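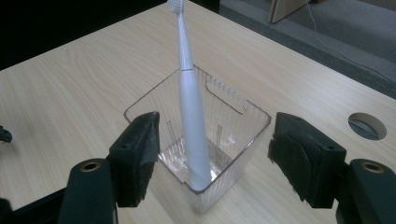
Can a robot be left alone to tidy the bathroom yet?

Small parts of the job are within reach, such as standing a toothbrush in a cup, but I don't know of a machine I would leave alone with a bathroom it hadn't met before.

To: merkstead-automation list
Date: Thu 9 May
Subject: Re: [merkstead] Chores, again

Replying to the whole thread at once, as I was away from the keyboard while it grew. I see we have settled nothing since October, apart from agreeing that whoever designed the fitted sheet has a lot to answer for.

The message I want to pick at is this one:

> I don't see what the argument is about. We had arms on the line in
> Merkstead putting caps on bottles all day long before most of the
> people on this list had jobs. A toothbrush going in a cup is the
> same motion. It's a long thing going in a square hole. If a plant
> could do it then, a kitchen or bathroom can have it now, and the
> only thing in the way is price. Zava has a brochure out, 64 pages,
> and there's a tidying robot on nearly every one of them. Somebody
> must be buying.
>
> My own view is that we will all have one in 5 years and will be
> complaining about the noise.
>
> And can we please stop using "unstructured environment" to mean
> "my house"?

Last point first: agreed. My house has plenty of structure. It's just that none of it was reported to the office.

On the bottles. I worked that same line for a good while, on the other side of the fence from the arm, and I'd like to put in a word for the fence. Also for the conveyor, the side rails, the little star wheel that handed over one bottle at a time, and the man who came in early to set the height when we changed sizes. By the time a bottle got to the arm, every question about the bottle had been answered. The arm only had to go down and turn. It was very good at going down and turning, and if you took away the star wheel it would go down and turn on nothing, with the same confidence, until lunch.

A toothbrush in a bathroom shows up with all its questions still on it. Which end is up? Is it lying flat against the counter, where a finger has to get underneath, or leaning on the faucet? Is there toothpaste on the part you'd like to hold? Then you have the electric kind, which is fat at the bottom and skinny at the top, and quite happy to roll if you touch it off center. People deal with all this before they're awake. I've watched myself do it and couldn't tell you the steps.

The cup is the part I think gets underrated. A bottle on a line weighs what it weighs and has rails to keep it where it is. A plastic cup with nothing in it weighs next to nothing, and if the brush catches the rim on the way down, over goes the cup, or it goes for a walk across the table with the brush pushing it. Clear plastic is worse. Depth cameras have never liked it. They look right through and report on the furniture. Put ribs in the plastic and you get a lot of bright stripes that move when the camera does, and the software has to decide which of those is an edge and which is just the ceiling light having a nice time.

So no, I don't buy "same motion." The motion in the middle is the same. The two ends are a different job, and the two ends are most of it.
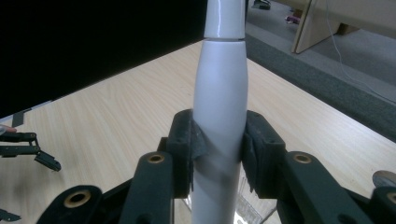 Which brings me to grip, where I'm more cheerful than some of you may expect. Two padded fingers will hold a smooth tapered handle pretty well these days. You want something soft and a bit rough on the inside faces, you want both sides to meet the handle at the same height, and you want to close on the thick part. Squeeze too high and the bottom end swings. Squeeze too low and your fingers get to the rim before the brush gets to the floor of the cup, and now you're fitting a hand in there too. There's a band in the middle where it works. Finding that band used to be an engineer's week. Now you can show a system enough examples of people doing it and it finds the band itself, mostly, and I'm not too proud to say that impressed me.

The "mostly" is where I spend my time. At the Flulitz shop we ran a bench test over the winter, and I'll give you what I have, with the warning that it was one bench and one type of cup. We gathered 1,000 demonstrations of small-object tidying, done by people. Then we let the arm have 1,000 tries of its own. I won't post the score, as the last time I posted a score it was quoted back at me for a year by someone selling something. What I will say is that nearly all the good tries looked alike and the bad ones each had a personality. One time the pad stuck to the handle a little and when it let go, the brush leaned over and took the cup with it. One time everything was perfect and it was the wrong cup. We had a very elegant one where the brush went in upside down. Strictly by the wording of the task that was a success, and I lost the argument about it.

A person would have fixed every one of those without noticing. Cup falls, you stand it up. That's the gap as I see it. Doing the chore is coming along nicely. Noticing that you've just made a new chore is coming along a good deal more slowly. I'd rather have a slow machine that picks up after itself than a quick one that leaves me a trail of tipped cups to follow down the hall.

Two hands help more than I thought they would. If one hand can steady the cup while the other brings the brush down, half of the tipping problem goes away, and you can turn a brush end for end by passing it across. The price is that you now have two arms that want the same few inches of air over the same small cup. In the plant we'd have solved that with a light curtain and a stern memo.

On the Zava brochure: I've read it too. It's handsome. In all 64 pages I didn't find one picture of the thing letting go. Lots of holding. Lots of gliding toward a shelf with a towel, and then on the next page the towel is on the shelf. I'd suggest to anyone going to a demo, for this or for the Benjelloun counter arm or whatever comes next, that they watch the fingers open. Any fool can hold a toothbrush. Ask to see it released and still standing. Then, while the sales person is talking, move the cup over by the width of your hand and ask for another go. You'll learn more from their face than from the robot.

I did see the Benjelloun arm, by the way. It was fine. It put away spoons. It put away a lot of spoons, and if your household's main trouble is spoons then get your name on the list. I asked about a whisk and we moved on to the next room.

For those on here who still run shops and keep asking me off list what to do about it: the boring answer holds. If you can make the part arrive the same way each time, do that, and buy the cheap dumb arm. A tray with slots beats a clever camera. I know one place that spent a fortune on vision for picking parts out of a bin and then someone asked why they were being thrown in a bin. If you can't control how the part arrives (returns, repairs, mixed kits, anything that's been through the hands of the public) then the newer learned stuff is worth a look, with a person standing near enough to set things back up. Put the person in your sums. Vendors tend to forget that line.

And for the house, you could do the same trick, if the house would have it. A heavy cup with a wide mouth, always in one spot. Brushes that all match. A strip on the counter to stop things rolling. I suggested this at home and was told that if I had time to fit rails in the bathroom I had time to put my toothbrush away.

So on the 5 years, I'll take the other side, and I'll put up a case of root beer against it. Terms: an ordinary bathroom, picked by the loser's spouse, no warning given. Everything on the counter goes where it lives. Nothing gets knocked in the sink, or if it does the machine goes and gets it. Nobody from the company is allowed in the hallway. I'd accept a machine that takes all morning.

One housekeeping thing. The archive is still eating attachments over a certain size, so if you sent drawings of the cup fixture last week they came through to me as a blank page and a very polite footer. Please send them again, smaller. I would especially like the one with the weighted base, as ours is at present a lump of modeling clay and it's drying out.

Flulitz end of the list, signing off to go look for a whisk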